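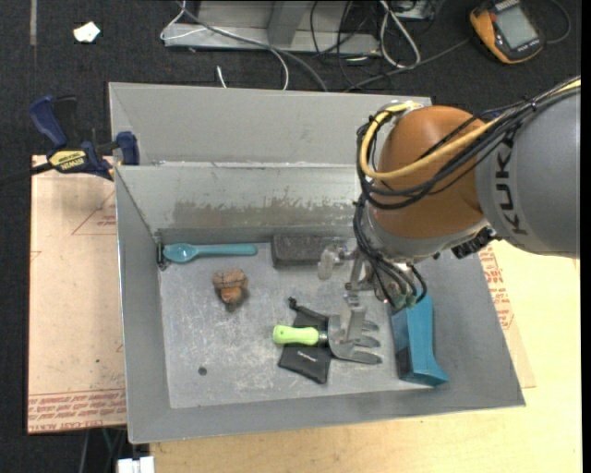
Dust at home: what I do about it

I've been fighting dust in this house for longer than I care to admit. We live on the dry side of Skornbridge, the road out front is gravel for the last 400 yards, and every August the wind picks up the fields and delivers them to my windowsills. So these are my tips, in no special order, with a few things I learned by doing them wrong first.

Start at the top

Ceiling fan blades, then the tops of doors, then shelves, then the floor. I did it backward for years and ended up vacuuming twice. For fan blades I slip an old pillowcase over each one and pull it back toward me, and the fuzz stays in the case (shake it outside, and check which way the wind is blowing!).

A barely damp cloth beats a feather duster

Feather dusters are fun and they move the dust about three feet to the left. I use cut-up T-shirts, rinsed and wrung out hard. On waxed wood I go dry with a microfiber cloth, one way only, no scrubbing in circles. Fine grit scratches - I have a sideboard from my aunt that proves it.

The jar lid test

If you want to know where your dust comes from, put out some jar lids. Wipe them clean, smear a thin film of petroleum jelly inside, and leave one in each room for 4 days. Then look at them under a bright lamp with a magnifier. Mine had pale tan grit by the front door, gray lint in the bedroom and a shocking amount of dog in the den. My neighbor Gervasio Urrutia tried it after I wouldn't shut up about it, and his worst lid was the one next to the dryer. He had a vent hose that had come half off the wall.

Mats, two of them

One outside, coarse and ugly. One inside, long enough that you take a couple of steps on it. Shake them both weekly and vacuum the back of the inside one too, because plenty works its way through. Shoes come off after that. My kids complain, I don't care.

Furnace filters

Write the date on the cardboard edge with a marker. The one in there now says 2020-02-14, so I know when it went in without having to remember anything. In the windy months I check it more often, and if I can't see light through it, out it goes. Make sure the arrow points the way the air is moving. I put one in backward once and it sat like that all winter.

Bedding

Wash sheets and pillowcases hot, every week if you sneeze in the morning. Stuffed animals that can't be washed can go in the freezer overnight in a bag and then get a good shake outdoors. Chelsea Penrose taught me that one when our girls were small, and it did help with my daughter's stuffy nose.

Windy days

Close up before the wind gets going, on the side it's coming from. I keep a rolled towel for the back door sill, and I damp it a little if the sky is turning brown. Don't sweep dry afterward! You'll have it all back in the air. Vacuum slowly, then mop with plain water, and change the water as soon as it looks like tea.

Vacuum care

Empty the canister outside when it's half full. Wash the foam filter and let it dry all the way, overnight at least. Mine still smelled like a pond for a week the time I rushed it.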